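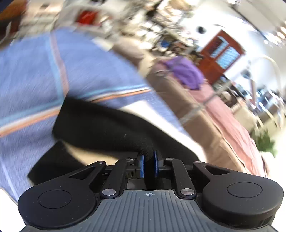
Duvet covers – buttons, poppers or nothing at all?

Home and Garden > Laundry and Bedding
Page 1 of 1

mapleroad
We need two new double duvet covers before the students come back to the house in September and I can't decide what sort of fastening to get. The old ones have buttons and half of them are missing. I've sewn on so many that none of them match. My sister says poppers are the only sensible choice. Cotton or polycotton, I don't mind, but they will be washed every week at 60. Budget is 85 for the pair, less if possible.

tansy_b
Poppers. Much quicker. Ours are from Stomell and they've had three years of weekly washing with one popper gone. The fabric has thinned a bit but the fastenings are fine.

Oldcopper
I'll disagree with that. Plastic poppers crack in a hot wash and once one has gone you can't do anything about it unless you own the pliers. A button you can put back on in five minutes with any needle and thread. I used to do the linen for a guest house in Birham, 12 rooms, and we went back to buttons after two seasons of poppers.

mapleroad
Were those all washed at 60 as well?

Oldcopper
60 for the sheets and covers, hotter if there was a stain. Then through a tumble dryer on high, which I think did most of the damage.

fennimore
Zips are worth a look. I know people say they scratch but if it's at the foot end you never touch it. Do it up before it goes in the wash or everything else ends up inside the cover. I have opened mine to find every sock in the house and a wet tea towel.

tansy_b
That happens with all of them, not only zips. Mine eats pillowcases.

fennimore
True, but with a zip you can shut it completely. With poppers there is always a gap.

Larkhill Dee
We don't have any fastening. Ours are the envelope kind with a deep flap that tucks in, like a big pillowcase. Nothing to break, nothing to sew, they dry flat on the line. I made them myself from two flat sheets each. If you have a sewing machine it's an afternoon's work for the pair. Cut the flap at least 15 inches deep or the duvet works its way out at night.

mapleroad
I do have a machine but it's been in the loft since we moved to Voltville. Does the flap not come out when you turn over?

Larkhill Dee
Not at that depth. I made the first one at 8 inches and it did, every night. I unpicked it and used the fabric for pillowcases.

quietkettle
Going back to the first question, I would worry more about the cloth than the fastening. If it's being washed hot every week then polycotton will bobble and plain cotton will shrink. Buy cotton and buy it one size up. The label on mine says to allow for shrinkage and it came up a good two inches short in the length after the first few washes. The duvet was bunched up inside it all winter.

Oldcopper
Agree on the cotton, don't agree on the size up. A king size cover on a double duvet leaves you with an empty bit at the bottom and students won't bother to straighten it. Look for one that says pre-shrunk.

quietkettle
I've had pre-shrunk that shrank.

tansy_b
Does it need to be 60? I do mine at 40 unless someone has been ill. It would save you money and whatever fastening you get would last longer.

mapleroad
I used to do 40. We had a lodger with a dust allergy and I got into the habit. I might try dropping it for the covers and keep the hot wash for the sheets and pillowcases.

Grebe
Morrison linens have a seconds shop if you are near enough. The faults are usually a crooked hem or a pattern that doesn't meet at the seam. I've had four from there, all with proper buttons and a spare sewn inside the hem. They only put out doubles some weeks so ring first.

Oldcopper
A spare inside the hem is how it should be done. Most have stopped.

fennimore
If you go for stripes, check they run the long way. I bought some where they ran across and it made the bed look very short. Also darker ones fade along the fold if you leave them on the line in the sun, so turn them inside out.

mapleroad
Thanks all. I rang the seconds shop this morning and they have doubles in at the moment, buttoned, plain white or grey. I'm going to get one of those and try one with poppers from Stomell so I can compare them. The sewing machine will have to wait until I can get someone to hold the ladder.

tansy_b
Let us know in a year. My money is on the poppers.

Oldcopper
Mine isn't. Keep the receipt.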